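Ziltholm: power strips on a tabletop

README, version of 08/01/2019
Maintained by Roxana Bermúdez and Necati Güneş

What this is

Ziltholm is a collection of 1,931 pictures of power strips and their cords being sorted and put in order on a table. We love this subject! Power strips live under desks and behind sofas, they come in far more shapes than you'd expect, and each one drags a cord along that has its own ideas about where to lie. Anyone who has tried to straighten out a drawer full of them will know why we thought they deserved a collection of their own.

The pictures come in 29 sessions, one folder per session. The backdrop stays plain (wood grain underfoot, pale walls behind) so that the colors of the strips stand out. Pastels are a favorite here: light blue, pink, and a paler pink that is a pleasure to look at and a real headache to name consistently.

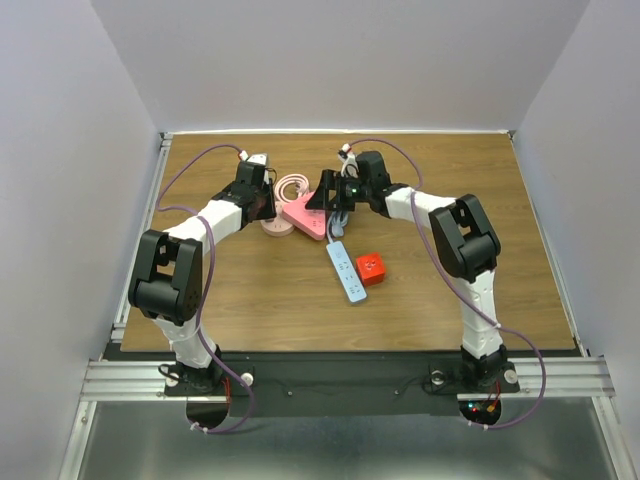
What's on the table

Long strips. The classic bar, with the outlets in a row. Our light blue one turns up again and again, usually lying at a slant.

Round and triangular ones. These are the fun part. With a long strip you can tell at a glance which way it points, but a round one gives you very little to go on, and a triangle looks different every time you turn it. Brayan Ospina has labeled more of these than anyone and still finds new ways to disagree with himself about them.

Cords. Coiled, bundled or loose. We label the cord separately from the strip, even when you can only see a short stretch of it.

Odds and ends. A red cube is the one you'll meet most often. It has one outlet-like recess and no cord, and it is labeled "other".

Labels and markings

Many pieces carry a small printed label. We wanted those in the collection badly, and we kept close views wherever we had them, including ones where the print is too small to make out. If the text can't be read, the text field says "unreadable" and stays that way. Please don't fill it in from a store listing, however sure you are!

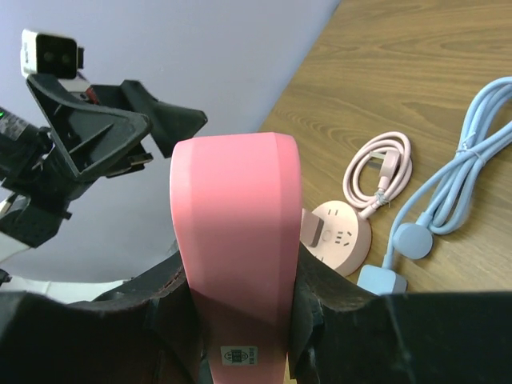
Pink piece held upright, with a white label near its lower end.

A label seen this way gets its own entry, linked to the piece it sits on. Logos are marked as present or absent and we don't record whose they are.

How things are named

Eliécer Benavides wrote the naming rules in April and they have held up wonderfully. Each entry has four fields: shape, color, cord state, position. Shape is one of bar, round, triangle, cube or other. Color is whatever you'd call it out loud, in lower case, from the list in colors.txt (60 entries, and yes, we argued over most of them). Cord state is coiled, bundled, loose or not visible. Position is given relative to the nearest other object, so "right of bar" or "behind cube".

One rule trips people up: name only what shows in that one picture. If the outlets of a triangle can't be made out, it is still a triangle, and the outlet field is left blank. Don't carry it over from another view of the same table.

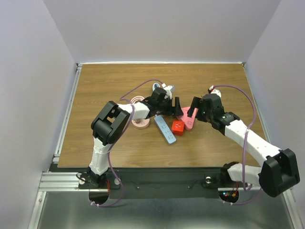

Crowded tables take the longest to label and are worth every minute. When pieces sit close together, one often hides a corner of the next, and you have to decide where the edge goes. Our habit is to draw only the visible part. We tried guessing the hidden part in the early sessions, and Wilmer Ayala redid 132 pictures by hand to undo it (thank you, Wilmer!).

Known gaps

Black and gray strips are rare, which is a pity given how many there are in the world. Wall adapters are missing completely. The pinks under warm light can drift toward salmon, so treat pink, pale pink and salmon as neighbors if your work depends on color.

Folders

sessions/ pictures, one folder each
labels/ one text file per picture
colors.txt color names
naming.txt the rules, with Eliécer's notes

Corrections

Send them to Roxana with the session folder and the picture name. Cord state is where we expect the most mistakes.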